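Kiltero Peel-and-Stick Wallpaper, Tropical Print

Reviewed by Siamak Shojaei
2024-05-06

I bought 3 rolls and used 2. The white background is clean and the dark navy and turquoise leaves line up well at the seams if you take your time. Each roll cost me 73 dollars, too much for the thickness. Corners are the hard part, so crease the paper before you peel the backing. It wipes down fine with a damp cloth. I'd buy it again for a small space, though a large room would get busy with this much pattern.

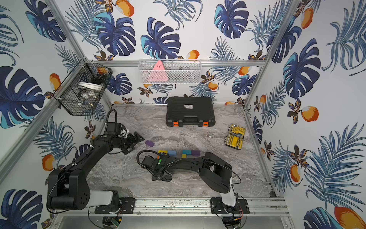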